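Courses > Evening Classes > Bread Baking > Week 3

1 September 2025, by Joris Hermans

I fed my own starter all through August, and it sulked for most of it (hot kitchen, lazy baker!). Tonight we mix 400 g of flour with 28 g of starter and let it sit overnight. 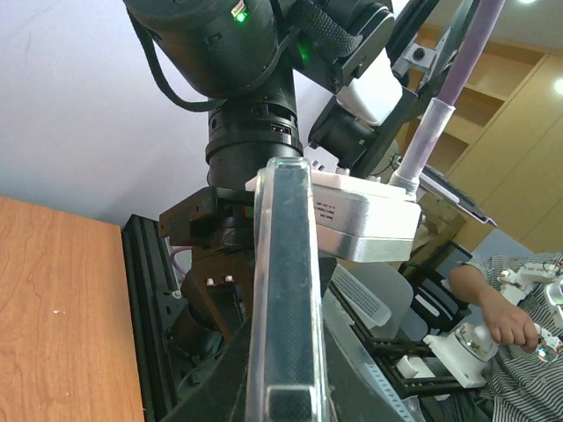 Can I use tap water?
Tap water is fine, though I leave mine in a jug for an hour first.

Don't knead yet, just stir until you can't see any dry flour, then cover the bowl and go and do something else.

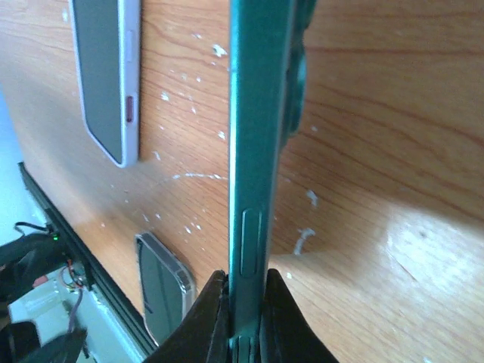

After that come the folds, and I do mine with wet hands – four gentle ones, then a good long rest before shaping.

© Trundach Evening Classes | Contact | Back to top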